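Last updated: November 28, 2025

Nneka Sani runs the test bench at Sendum, where returned household goods get sorted before resale. Since July she has been trying Fuvia, a picking service that plans grasps for arms a customer already owns.

"We pay by the month and we can stop," she says. "That was the main thing for me."

The service logged 3274 picks in its first trial. Of those, 619 had to be repeated.

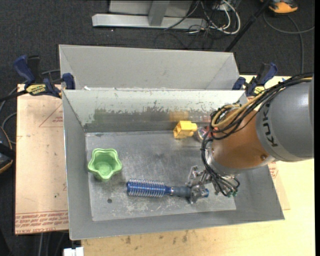

Fuvia sets its price by the bin, and Sani has two on her plan. She thinks the fee is fair for mixed goods and too high for anything that comes in one shape. Long handles suit the service well, she says. With a round hairbrush, the gripper closes across the handle and stays away from the bristles. A fluted cup standing near the wall of the bin is a harder job. "I'd like it to tell me when it isn't sure."

Reto Prantl, who handles support for Fuvia, says a confidence readout is planned but won't give a date. Setup took him two days at Sendum. "Most of that was cables," he says.

Sani has renewed until spring.

Related
Hämmerli changes its gripper warranty
Cloltness folding unit: first look
Renting an arm or buying one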